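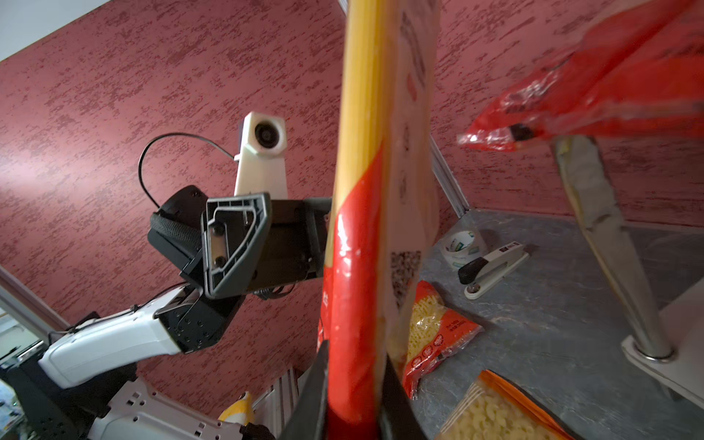

# Relura: short Bible reflections for daily reading

Resources > Devotional texts > Relura

Relura is a set of 300 short reflections on the Psalms and the minor prophets. They were first written for the weekly bulletin at the Satville congregation and later gathered into plain text files. Stuart Bellamy wrote most of them. Xiaoqing Kong and Joonas Eskola edited the collection.

## What each file contains

- the passage reference
- a reflection of one or two paragraphs
- a closing prayer, where the author wrote one
- an optional "for further reading" line

Scripture is cited by reference only, so the files can be read next to any translation. Verse numbers follow the usual English numbering. Readers using a Hebrew text will find many of the Psalms off by one.
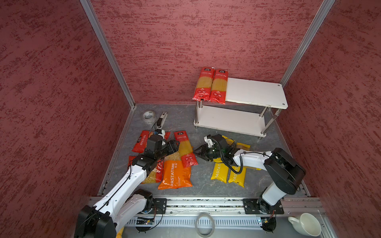

File names begin with the book and chapter, for example `psalm_016.txt`. If two reflections cover the same chapter, the second has `_b` at the end. Jonah has 7 files and Obadiah has 2.

## Editing

Spelling was made consistent and notices about meal times and hymn numbers were taken out. Arguments were left alone, even where two authors disagree. The reflections on Hosea 11 and Amos 5 take different views of how divine judgment relates to mercy, and both are included as written.

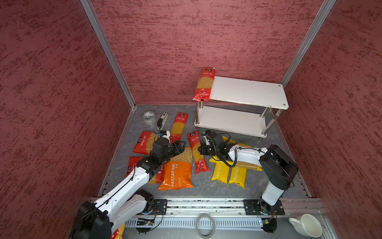 Máté Csonka checked the references against the printed bulletins. Around 16 bulletins were missing, and the reflections from those were copied from the authors' own drafts. They are marked `source: draft` in the index.

## Known gaps

Nahum and Zephaniah are thin. There is nothing yet on Psalm 119 past the first section. Jarmo Seppälä is working on Haggai and hopes to add it in July.

## Use

Free for reading, teaching and printing in church bulletins. Please keep the author's name with the text. Send corrections with the file name and line number.

Contact | © Relura editors, Satville | Back to top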